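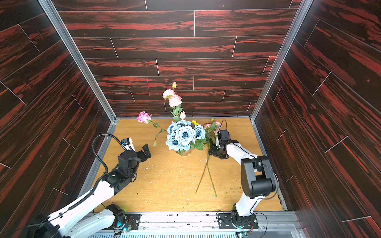

Who now controls the Fairclough family holding? Following the settlement completed in May, Lacey Fairclough holds the largest single parcel, with the remainder divided between the family trust and two long-standing partners.

1/ The holding company, Rirholm, was established by Cyril Rowbotham as a small property lender. It now owns 408 commercial tenancies, most of them neighbourhood shops and medical centres, together with a minority stake in the freight operator Plemus.

2/ Mr Rowbotham retired as chair last year. His shares passed to the trust under an arrangement registered some years earlier - the terms have not been published in full.
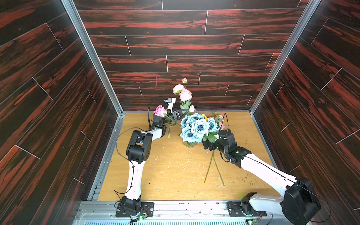 The trust deed does, however, require that any sale of more than a tenth of the Plemus stake be put to all beneficiaries in writing. Shigeru Hoshino, who has managed the stake since its purchase, remains in that position.

3/ Rirholm valued its total assets at $971 million in its most recent annual report. Of this, $266 million is attributed to Plemus and $300 million to regional property. The balance comprises cash, bonds and the hotel business trading as Giver.

4/ Giver has been the weakest performer in the group. Subira Rashidi was appointed to lead it in autumn, and two of its harbour properties have been withdrawn from sale while a refurbishment programme is costed. 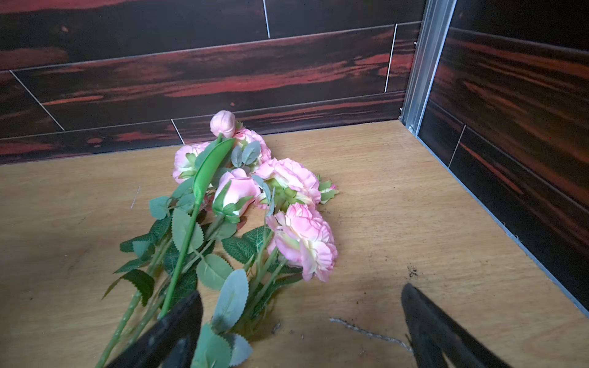
5/ Kelly Tunstall continues as finance director. Her office has advised that dividends will be paid half-yearly, and that cheques will no longer be issued to shareholders.

6/ Further posts in this thread will cover the group's borrowings and the position of the minor beneficiaries.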